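# Why is a brick wall so patchy?

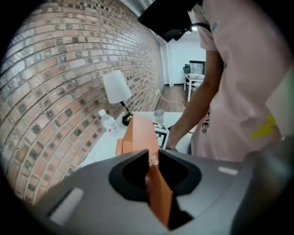
*Page last changed: 10/04/2023*

Most people who share a room with a brick wall never look at it. They look at the lamp, or the table, or the glass they are about to knock over. The wall just stands there being useful.

Try looking at a wall like this one for a whole minute. It isn't one colour at all. Some bricks are orange-red, some are brown, and some have gone a bit grey, as if they had heard bad news.

## Where do the colours come from?

Bricks start out as clay, which is a posh word for mud with ambitions. The clay is pressed into blocks, dried, and then baked in a very hot oven called a kiln. (Do not try this in the kitchen. Somebody will want to make toast.)

Many clays have iron in them. When the iron gets hot and meets oxygen in the air, it turns reddish, much as an old bicycle does if you leave it out in the rain for a few winters. Plenty of iron and plenty of air usually give you a red or orange brick. Less air in the kiln can make a brick come out darker, even grey or nearly black.

In old kilns the heat was never very even. Bricks close to the fire came out darker than their cousins at the back. Bricklayers sometimes threw the dark ones away, but the clever ones mixed them in with the red ones and called it a pattern.

## What about the pale lines?

The lines between bricks are mortar. It is made of sand, water and something to make it set hard, such as cement or lime. Mortar holds the bricks together, but it also holds them slightly apart, so that wobbly bricks can still make a straight wall. Some families work in the same way.

## Your turn

Find a brick wall and a pencil. Ask before you start if the wall belongs to someone else - people can be funny about walls.

1. Pick a patch of 50 bricks.
2. Draw a small box for each brick and shade the dark ones.
3. Look for a pattern. Does it repeat, or did the bricklayer just grab whatever was nearest?

Amna Zaidi from Norley sent us a drawing of 376 bricks, which is rather more than we asked for. She found 23 dark ones and 2 snails. The snails had moved by the time she finished.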